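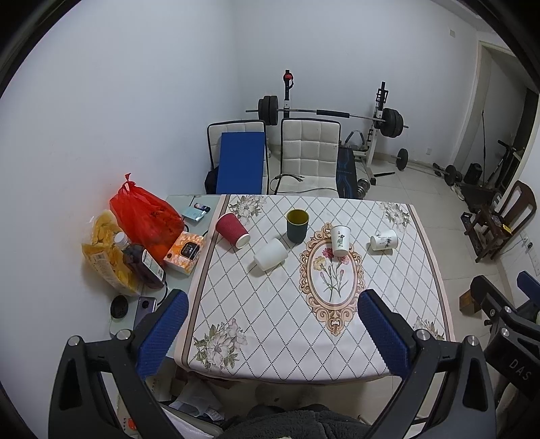 Paper cup

A paper cup is a disposable cup made from paperboard, usually lined with a thin layer of plastic or wax so that it can hold a drink without soaking through. It is one of the most familiar objects of modern eating and drinking, found at office coolers, street stalls, birthday parties and family tables everywhere, and a surprising amount of clever design goes into it.

Construction

Most cups have 2 main parts: a side wall, cut as a fan-shaped blank and sealed along one edge, and a round base pressed into the bottom. The top edge is then curled outward into a rim. That little roll does wonderful work -- it stiffens the whole cup and gives the lips something smooth to drink from. The wall tapers toward the base, which lets empty cups nest in tall stacks but also makes them easy to tip over.

Types

Single-wall cups are the plainest kind and are mostly used for cold drinks, water and small servings of tea. Double-wall cups add a second layer with air trapped in between. Ripple-wall cups go further, wrapping the outside in fluted paper that keeps fingers away from the heat and provides a terrific grip. They are sold in many solid colors, red among them.

Decoration

White cups are often printed in a single ink. Floral sprays, stripes and calligraphy are all popular, and green on white is a lovely, fresh combination for tea. Collector Katsuhiko Tsuji has kept nearly 2,000 printed cups, 91 of them with lettering as the only ornament.

See also

Tea glass
Tablecloth
Disposable tableware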